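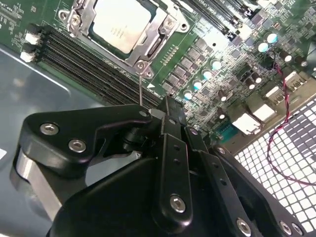 3.2 Looking after the bit cell

We call our cell Juka, and most of what I know about keeping it running I learned by getting it wrong first. It does one job: it works the screws on server boards so a person doesn't have to. The part that needs the most care is the bit. In Figure 1 it is touching a retention screw on the CPU socket frame, and you can see how thin it is next to the black linkages that carry it — a small bend there and the tip wanders right off the screw head. So we swap the bit after every 1000 screws, worn or not. Edgardo Villanueva wanted to stretch that to save money (he buys them), and we tried, and we got 22 stripped heads in one long November run. We went back!

The linkage screws are the other chore. They creep loose, slowly, and the arm starts to feel sloppy before anything shows up in the logs. I go over them with a hex key each morning before the first board, then run the touch test from Section 3.1 on four boards from the scrap pile. If the tip misses even once, I redo the wrist offset, a job that takes me 43 minutes on a good day.

Figure 1. Juka's gripper and bit at the CPU socket.

Contact: Sepehr Hashemi, Manalastas Lab | Back to top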